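Abendmeditation in der Unterkunft vorbereiten

Die Anleitung gehört zum Kurs Cindness und setzt die Grundübung aus dem April voraus. Benötigt werden eine Decke und ein Timer.

1. Timer auf 900 Sekunden stellen.
2. Decke zweimal falten, Sitzhöhe prüfen.
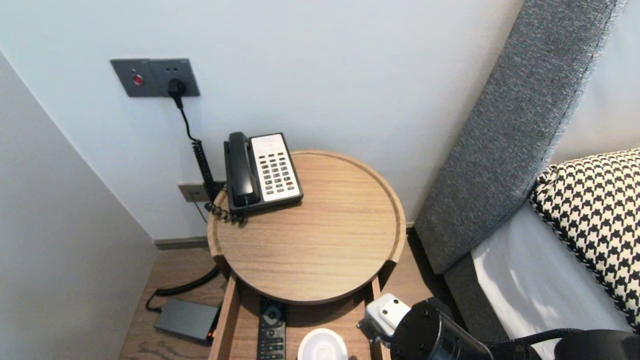
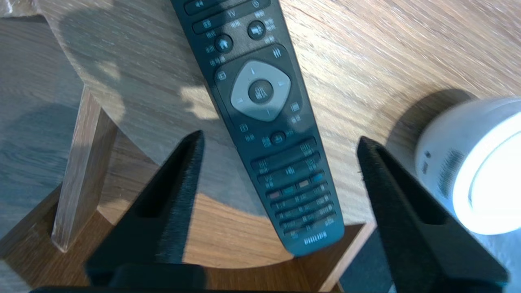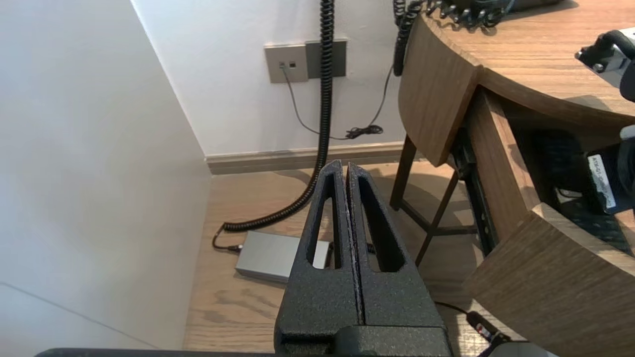
3. Aufrecht sitzen und den Atem 33 Züge lang zählen. Bei Ablenkung wieder bei eins beginnen. Als Blickpunkt eignet sich jeder ruhige Gegenstand in Augenhöhe oder tiefer, etwa ein runder Holztisch wie der mit dem schwarzen Telefon; der Blick bleibt auf der Tischkante und folgt der Maserung nicht. Danach die Augen schließen.

4. Nach dem Signal 2 Minuten sitzen bleiben, erst dann aufstehen.

Wer die Fassung nach Gentile übt, lässt Schritt 2 aus.

Faisal Farooqui, Stand 30.3.19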